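Workshop tips: keeping a demonstration table in good order
January
By Birgit Stöcker, Luston workshop pages

The following guidance is intended for staff and trainees who record demonstrations on the two-arm tables, where an operator guides the arms through a household task and the recording is later used to train a control model. It replaces the sheet issued by Torben Rathjen when the first table was installed.

Before the first recording

Push the tables firmly together and check the seam with a fingertip. A raised edge will catch a round base and spoil an otherwise good attempt. Wipe both tops with a damp cloth and a drop of washing-up liquid, then dry them. Polish should not be used, as it leaves a film on which light objects slide.

Move both arms slowly through their full reach and watch the cables as they go. A loop should be long enough to follow the wrist without pulling, and should not sweep the work area. Ties are to be fastened to the links and never across a joint.

Choosing and placing the object

Begin with items that have one obvious place to hold. A small pedestal stand is suitable for trainees: the rod offers a narrow grip, and the disk at the top shows at once whether the piece is tilting. Approach low, near the base, and close the fingers gently. Wooden pieces mark easily, and Finn Lindemann recommends a coat of clear wax every few weeks.

Vary the starting position between attempts by about a hand's width, and turn the object now and then. A set of recordings made from a single spot is of little use, however tidy it looks. Background items may be changed between sessions but should stay where they are during one.

Recording

Eight attempts form a block. At the end of each block the operator rests for at least three minutes and the second person takes over the notes. Most poor grips in the Amgate set came late in long blocks, and of the 897 attempts reviewed there by Amirhossein Najafi, nearly all those rejected had been made in haste.

Failed attempts are to be kept and labelled as failures. A slip followed by a calm recovery is worth having; a slip followed by a hand reaching in is to be marked as interrupted. Short labels in plain words are preferred: "grip lost", "stand tipped", "no contact".

Closing down

Park the arms before switching off. Open the fingers and brush out the serrations with a dry toothbrush, as wax and lint collect there. Copy the session to the shared drive and check that the last file opens. Questions about storage should be addressed to Lutz Mühlbauer.

Filed under: Workshop Tips, Tables and Benches, Teaching by Demonstration

Related items
Labels that still make sense a month later
Waxing small wooden pieces
19 household objects for first grips
Cable ties: where they help and where they do harm
Notes from the Hotov table
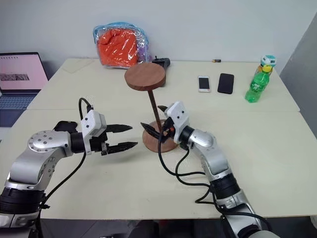 Two-arm table with the right gripper low on the stand, just above its base.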